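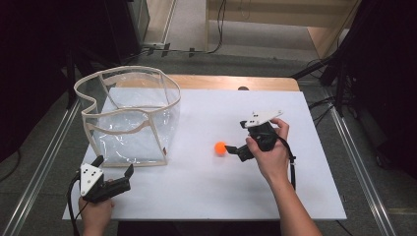
# Does the Bag Fee Change What People Carry?

Nerea Aranda
Project report, 2024-10-01

## Background

Traston started charging for thin plastic bags at store checkouts in January. The fee is small, but the town said it should push people toward bags they can use again. My project looks at whether shoppers at two grocery stores, Flisel and Bucur, bring their own bags, and what kind they bring.

I picked these stores for their differences. Flisel is downtown and most of its customers walk there. Bucur is off the highway and has a large parking lot. I expected drivers to bring more bags, because a bag can stay in the trunk all week.

## Method

I stood outside each store near the exit and wrote down what each shopper carried their groceries in. I used four groups:

- store bag, paid for
- reusable bag (cloth or heavy plastic)
- backpack or purse
- no bag

If a person had more than one kind, I wrote down the one holding the most. Families counted as one shopper. I recorded 462 shoppers in total. I also asked people to fill in a short paper survey, and 109 of them did. The survey had 2 questions: how many reusable bags they have at home, and why they did or did not bring one that day.

I did a practice run at Jirudness, the hardware store next to Bucur, to test the tally sheet. Those numbers are not included.

## Results

Reusable bags were the largest group at Flisel. At Bucur the largest group was paid store bags, the opposite of what I expected. Backpacks were common at Flisel in the late afternoon, when school lets out, and rare at Bucur at any time.

In the survey, 30 people said they had reusable bags but left them in the car or at home. Most of these answers came from Bucur. One woman wrote that she remembers her bags at the register every single time and never walks back out for them. Several people at Flisel said they keep a folded bag in a coat pocket.

The answers about bags at home were hard to use. Some people wrote a number and others wrote "too many" or "a drawer full," so I left that question out of the comparison.

## Problems

I only worked in dry weather. Rain might change what people at Flisel carry – several told me they take the bus when it rains and shop less. I also have no count from before the fee started, so I can't say how much of this is new.

The "no bag" group was a mix. It had people with one carton of milk and people who rolled a full cart to the car and loaded it loose. If I did the project again I would split it in two and record the size of each purchase.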